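Jovik J2 sorting and kitting arm: a review after our first season with it

Posted Feb 21, 2021

We run a small sports equipment supplier in Oscombe. Most of what goes out of the door is officials' and school kit: whistles, lanyards, flip scoreboards, stopwatches, bibs, cones. Almost all of it is sold in packs, so somebody has to put the packs together. Until last November that was done entirely by hand at two benches. Since then we have had a Jovik J2 at one of them, bought through Lozano, who also did the fitting.

I manage the packing room and do a couple of shifts a week on the benches, so this is written from the user's side. I had no say in the price and won't go into it.

What it is

The J2 is a bench-mounted arm with a camera over the bed and a tray feeder on the left. You load parts, pick a job on the screen, and it moves them into bags or boxes in the order you set. The software is called Nakis. It comes on a tablet with a bracket that is too short for our benches, so ours is propped against the wall.

Setting up took two days. The first was bolting down, guarding and safety checks. The second was teaching it our parts, which means placing each one on the bed in several positions and confirming what the camera thinks it is. Bibs and stopwatches were quick. Anything black and shiny took a lot longer, and we ended up changing the bulbs over that bench.
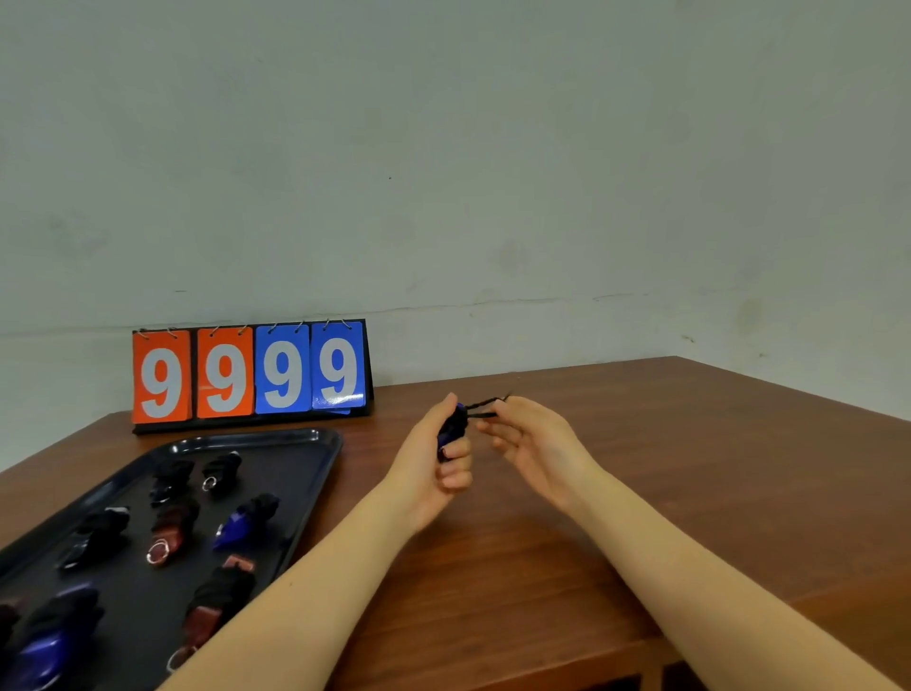 Whistles are the line we bought it for, and also the line where it does the least. The job has two halves: getting the cord sorted out, and putting the right number of the right colour in the pack. The arm is good at the second half. The first half is still hand work, with a tray of whistles at your side, the black cord bundled on top of each one, and you hold the whistle in one hand and draw the cord out with the other. We tried the J2 on this for a fortnight. It can grip a cord but it can't tell which strand to pull, and with the split ring in the way it tended to pick up the whole bundle. Lozano were straight with us and said to stop trying.

So the work is now divided. A person does the cords and checks the whistle, then sets it in the feeder. The arm counts, sorts by colour and bags.

Speed and accuracy

On plain goods it is well worth having. We used to get nearly 200 packs through a bench in a shift. With the arm on a simple job such as bibs it is 400. On whistles there is hardly any gain because the cords set the pace, though wrong colours in a pack have more or less stopped. Returns for short packs are down as well.

It does not get tired at the end of a shift and we do. That shows most in the last hour, when the mistakes used to come.

Scoreboards are middling. The arm will lift one into a box, but it doesn't turn the number cards over to check them, and a bent ring on the binding will go straight past it. We still flip through every board by hand first.

What changed for the staff

No jobs went. I put that in because it was the first thing I was asked, and we had been told the same before it arrived. The hours are the same too. The mix of work is different, and opinion in the room is divided on that.

Counting and bagging was dull, but it was a rest for the fingers. If you had done an hour of cords you could do an hour of bagging. Once the arm took the bagging, people on that bench were left with cords all day, and by the third week there were complaints about sore thumbs. We now swap benches at each break. I would plan this before installation if I were doing it again, and it ought to be in Lozano's handover notes.

The other change is noise and talk. The benches used to face each other. The guard means they no longer do, and the feeder clicks constantly. Some like being left alone with the radio. Others have asked to move back to the manual bench for good, and we have let them.

Training on Nakis took a morning. Everybody can start a job and clear a jam. Only two of us can teach it a new part, so new stock tends to wait until one of us is in.

Faults so far

One failed suction cup, replaced the next day. Frequent stops when two black items touch on the bed. One software update that lost our saved jobs, which Jovik restored the same afternoon. Export your jobs before you update.

Would we buy it again

For bagging and sorting, yes. For anything with a cord on it, get a demonstration with your own stock before you sign, and ask to see it do the part your staff find fiddly. We are keeping ours and looking at ready-strung lanyards from another supplier, though the samples have not come yet.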